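开放日手持夹爪演示的布置与操作步骤

本页供Dratix开放日的演示人员使用，适用于带扳机的手持夹爪，每个工位由2人配合。访客每批不超过13人，每批之间留出整理桌面的时间。

一、准备
1. 清空白色桌面，擦净指垫，检查指尖有无松动。
2. 线缆从夹爪顶部引出后，在桌面上留出一段松弛的弧线，不得绷紧，也不得压在手腕下。
3. 腕带套过手背，收紧到松开手指后夹爪不会滑落为止。
4. 空载扣动扳机数次，确认两指能完全闭合并回弹。

二、演示
1. 主演示员先讲握法，再做动作。指尖对准物体，停顿片刻，然后下降。
2. 目标物选小而轻的，单件放置，与桌沿保持距离。
3. 另一名演示员持第二把夹爪从对侧跟进，两把夹爪不要同时进入同一区域。
4. 抓取时匀速扣扳机，指垫接触物体后不再加力；抬起后平移，放下，松开扳机，退回起始位。

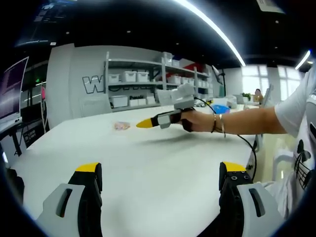 Erhan Tuncer读过初稿后提出，停顿那一步应当写明时长，他在Tudotthorpe带场时用500毫秒，访客看得清，录下的轨迹也容易切分。Junpei Kudo则认为新手做不到这样精确，口头默数一拍即可。现行版本采用后一种做法，时长只写入内部记录表。

三、访客试用
1. 先交代扳机行程，再递出夹爪。递交时握住机身，手柄朝向对方。
2. 每人试用约59秒，由另一名演示员计时。
3. 物体滚落时先松开扳机，把夹爪放回桌面，再去拾取。
4. 线缆打结时暂停试用，解开后重新做一次空载检查。

四、收尾
周五场次结束后，按编号归还夹爪，线缆盘成松圈，磨损的指垫单独装袋并注明工位号。记录表交Yatziri Espinoza。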